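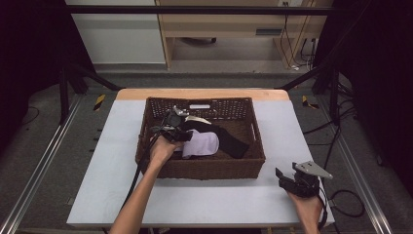
Gellon is looking for a part-time laundry sorter to join the small team at our Susgate workroom. We take in washing from guest houses and private homes, and once it has been through the machines somebody has to sort it, pair it, fold it and get it back to the right customer. Socks take up more of the day than anything else. They come to the table in a wicker basket, and it is common to find a long black one lying next to a pale one that plainly has a partner somewhere else. You will need to be patient with this sort of thing, as most of the job is made up of it.

The post is for 36 hours a month, worked in shifts of 4 hours, all of them in the morning. It is a permanent post with a trial period of 10 weeks. Pay is monthly, and we will go through the rate with you when we arrange your visit. Holiday is worked out in proportion to your hours.

What you will be doing

Emptying bags and baskets and sorting by customer, then by type.
Pairing socks, and putting single ones aside with a slip saying which order they came from.
Folding towels, pillowcases and everyday clothes to our patterns, which we will teach you.
Checking for missing buttons, pulled threads and marks that did not come out.
Packing finished orders and writing the labels.
Keeping the tables and baskets clean.

The baskets are ours and stay in the workroom. We buy them from Moodley and expect them to last, so part of the last half hour of each shift goes on looking them over. The weave on the one we use for small items is thick, dark brown and chunky, and fibres do work free. Run your hand along the bottom edge and corners before you fill one. 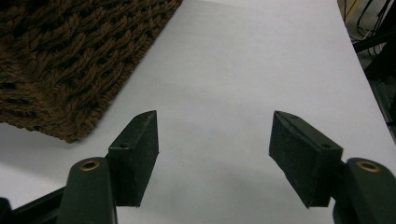

Anything that might catch on clothing needs to be found early. Fine knits and tights are the usual casualties, and we would sooner take a basket out of use for a day than pay for a jumper. A corner with slightly frayed, fuzzy cords along its lower edge is the sort of thing to report. Tables are wiped down at the start and end of every shift, and a plain white top makes lint and stray threads of dark cotton easy to spot.

Who we are looking for

You do not need to have worked in a laundry before. You should be able to stand for most of a shift, lift a full bag of washing with help, and tell navy from black in ordinary light. Clear handwriting matters because the drivers read the labels. If you have a skin condition that is made worse by detergents, tell us - we can talk about gloves and which products we use.

Part of the work is done alone and part with one other person. There is a radio. Parking is limited, but the Gitura bus stops 8 minutes' walk away.

How to apply

Write to Lungile Tshabalala at the Susgate workroom with a short letter saying what you have done before, paid or unpaid, and which mornings you could work. A CV is welcome but not required. Letters should reach us by 2025-03-19. We will invite people in for an hour to see the room and try some sorting, and you will be paid for that hour.

If you applied to us in January you are welcome to apply again - please mention it in your letter.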